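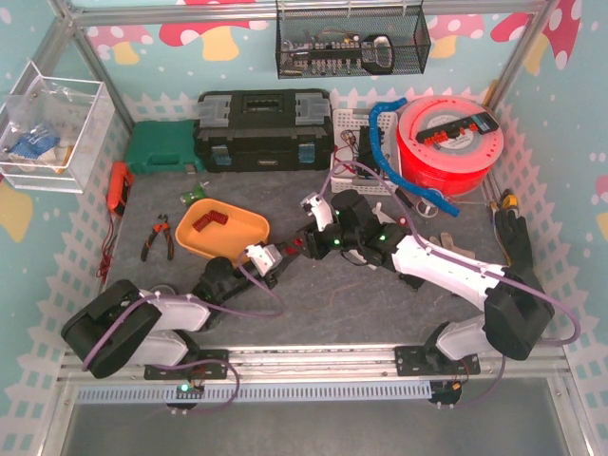

6 min read

Workshop notebook, Tuesday, June

Glue day. Started 8.15 with the window shut because the wind was coming across the yard and I wanted the room steady before opening the pot. 19 degrees on the wall thermometer by nine, 58 per cent on the dial one. The dial one reads high compared with Selamawit's, so call it mid fifties.

Starch paste, the Birhane recipe as written on the inside of the cupboard door, with the one change we agreed last month (soak overnight, then cook). 200 g starch to the big pan this time, double the usual. It took much longer to turn than I allowed for. The small batch goes glassy at twelve minutes and this one was still cloudy at twenty. I kept the heat low and stirred the whole way, and it came good at just over half an hour. Left under a layer of cold water to cool. Sieved twice through the horsehair. A few lumps in the first pass, nearly none in the second.

Note for next time: do not double. Two single batches would have been quicker, and the big pan catches at the rim where the spoon does not reach. I scraped the skin off and threw it out. None of it went through the sieve.

Kodby ledger

122 leaves, laid paper, iron gall ink, sewn on four tapes and the tapes gone at the back joint. Boards sound. Spine leather in pieces, all of them in the envelope marked K2. Saron finished the surface cleaning yesterday and left the condition sheet in the tray. Her numbering runs from the first written leaf, mine ran from the front endpaper, so my earlier notes are one out all the way through. Use hers. I have crossed mine through in red.

Worst section is the fourth. The fold has gone on the outer two sheets and someone in the past has put it back with brown gummed tape, which has pulled and stained. Tested a corner of the tape with a damp swab, ten seconds, and it softened without moving the ink beside it. Tested the ink by itself on three different entries. The black is fast. The red ruling is not, it came off on the swab at once, a faint pink. So no wet treatment anywhere near the ruled columns, and the tape has to come off by poultice and in short lengths.

Poultice: methyl cellulose, thick, laid on with the small spatula, covered with polyester film. First length left for eight minutes and it was too long, the paper underneath had started to take up water and cockled slightly. Second length five minutes, better. Third length five minutes, lifted in one piece. Adhesive residue rolled off with the side of the bone folder while still soft. Blotter and light weight after each one.

Stopped for lunch with three lengths off and two to go.

Afternoon

Fold repairs on the sheets already clean. Rilta tissue, the thin one, torn against a wet line so the edges feather. Pasted out on the glass, lifted on the film, laid down with the grain along the fold. The new paste was right at a consistency between single cream and milk. Any thicker and it showed through as a shine under the lamp.

Colour match is a bit cold. The tissue goes bluish on this paper, which is a warm oatmeal. Selamawit looked at it and thought it was fine for an account book that will be read in a reading room and not hung on a wall. I am less sure but would sooner leave it than tone it. If we do tone, acrylics let down very thin on the tissue before it is torn, as we did on the Nultlow maps. Toning after it is down always leaves a tide mark in my hands.

One thing I should have caught. The outer sheet of section four was trimmed at some point at the head, and the inner one was not, so if I guard them level at the head the text lines sit 4 mm out from each other. Guarded them level at the tail and now the written lines run across the fold as they should. Check the rest of the sections for the same before sewing. Section two looked suspicious when I fanned it.

Sewing plan

Keep the old sewing holes. Linen tapes, same width as the originals. The thread we have on the reel, 18/3, will give too much swell once the guards are added, so change to the 25/3. I folded and pressed a dummy of scrap with the same number of sections and it came out a shade fat at the spine with the thicker thread, enough that the old boards would not have sat square.

Spine pieces: lay them out dry on the board before deciding anything. Saron thinks there is enough of the title panel to put back over new leather. I counted on losing it, so that is good news if she is right.

Stock

Blotter low, last of the heavy sheets went today. The thin polyester film is fine. Rilta tissue, one full roll and the end of another. Thread 25/3, part reel, enough for this book and not for the next.

Prices asked for leather. The supplier wants 2,000 as a minimum order before they will do the fair calf in the colour we had before, which is more than we would get through in years. Ask whether they will split a skin. If they won't, use the goat left from the Nultlow job and stain it.

The bottom press is creeping again. It held for an hour and then I could turn the wheel a good quarter by hand. Greased the screw, no change. For now put anything that matters in the top one and leave the bottom for boards and waste.

Left in press overnight: sections one and three, between blotter and felt, light pressure. Section four under glass and the two small weights, not in a press, until the remaining tape is off.

To do

Last two lengths of tape, five minute poultice.
Check head and tail of every section against the written lines.
Change blotters first thing, and again at noon.
Photograph the brown tape before it is thrown away, it has pencil on the back of one piece that may be a shelf number.
Top up the cold water on the paste. It should keep until the end of the week in the fridge. If it smells, bin it.

Saron, the swabs with the pink on them are in the labelled dish by the sink, please keep them until I have written up the test. Finished 5.40.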